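Notes for Unit 6: Learning a Contact Task from Simulated Demonstrations

Course handout, prepared by Yiran Shao

Read this before the lab session. It covers the method behind the Paren experiment and what we expect you to have set up. The math for the policy loss was in last week's notes and is not repeated.

1. The task

The arm works on a small rack that stands on a table in a simulated server room. It has to bring its fingers to the black panel on the front of the rack, line up with it, and pull the unit forward by a set distance. An episode counts as a success only if the unit has moved the full distance and the rack itself has stayed put. Pushing the rack across the table is the most common way to fail, so check rack displacement separately in your logs.

We use Dovus for physics and Vekum for rendering. The two run on different clocks. Use the physics timestamp for everything, including the camera data.

2. Demonstrations

The training set has 3000 demonstrations, all made in simulation with a scripted controller. The script has access to the true pose of the panel. The learned policy does not. It gets camera views and joint readings only.

Each demonstration is split into three phases:

Approach: from the start pose to a point in front of the panel.
Contact: from that point until the fingers touch.
Pull: from first touch to the end of the episode.

Phase labels are used for sampling during training and are never given to the policy as input. Contact is the shortest phase, so plain uniform sampling gives it very little weight. We sample it at a fixed 25 percent of each batch.

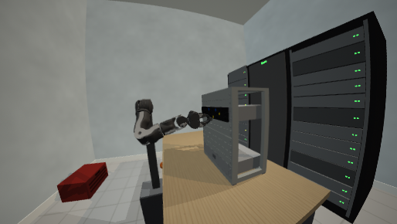
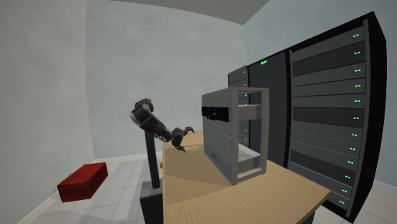 Figure 6.1. Arm and rack in the simulated server room. First view: fingertips at the black panel. Second view: gripper above the near edge of the table.

3. What gets randomized

Rack position and rotation on the table, light level, table friction, and joint noise. The server cabinets stay where they are in every episode. An earlier version moved them too, and training took longer with no gain on the test set.

Friction matters more than you might expect. With one fixed value the policy learns to lean on the rack during the pull, and it fails as soon as the table gets more slippery. The range we use is in the Phùng config file. Do not narrow it to get your numbers up.

4. Result

The baseline policy, trained without phase sampling, succeeded in 70 percent of test episodes. Most of its failures were in the contact phase: the fingers stopped short or closed beside the panel. With phase sampling the failures moved to the pull phase, and there were fewer of them. You will work out the second success rate yourselves in the lab, so it is left out here.

Use seed 1807 for the test set. If your baseline does not match ours on that seed, check the clock setting in section 1 first.

5. To bring to the lab

A working install of both packages, the config file, and a plot of gripper distance to the panel over time for any one demonstration. Mark the phase boundaries on the plot by hand. Compare them with the stored labels and write down where they differ. The stored labels use a contact force threshold, and a light touch can fall below it.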